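Chapter 6
Selling Fresh Produce

Fruits and vegetables are among the hardest goods a store can sell. They bruise, dry out and spoil, and their price can change from one delivery to the next. This chapter looks at how stores order, display and price fresh produce, and how they keep track of what is thrown away.

After reading this chapter, you should be able to calculate shrink, explain how a display affects sales, and prepare a simple reorder plan. 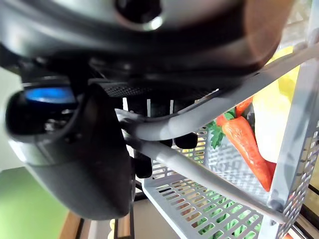
The produce department is often the first one a shopper enters. Its condition shapes what the shopper expects from the rest of the store. Damgate Market, the grocery used as a case in this chapter, moved its department to the front entrance one February and kept sales records before and after the move.

Key terms: shrink, facing, rotation, stepped display, reorder point

6.1 The Display

Most stores sort produce by type and by how it is handled. Firm items can be piled. Soft items need shallow layers.

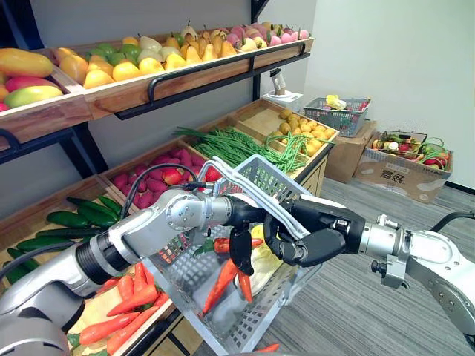
Figure 6.1 A tiered produce display with mangoes, pears and peaches on the top level.

Angled bins bring the product closer to the shopper, and a bin can look well stocked with less product in it. Rotation means moving older stock forward when new stock arrives.
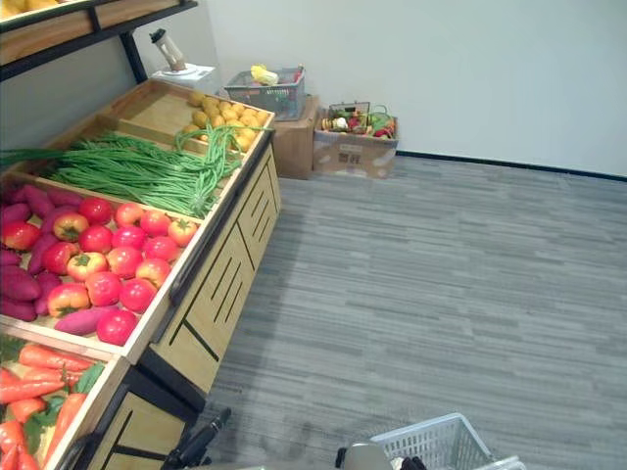 Shrink is the value of goods that were bought but never sold. If a store buys $2000 worth of produce and discards $143 worth, shrink is 7.15 percent of purchases.

6.2 Root Vegetables

Carrots, potatoes and onions keep longer than most fruit, so they are ordered less often and in larger amounts.
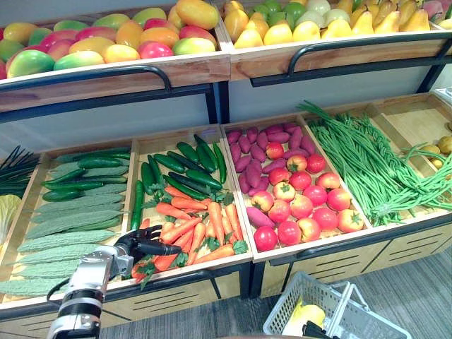

Grumero, the wholesaler in the Damgate case, delivers root vegetables by the case. One order came to $324. Use this amount when you complete Worksheet 6A.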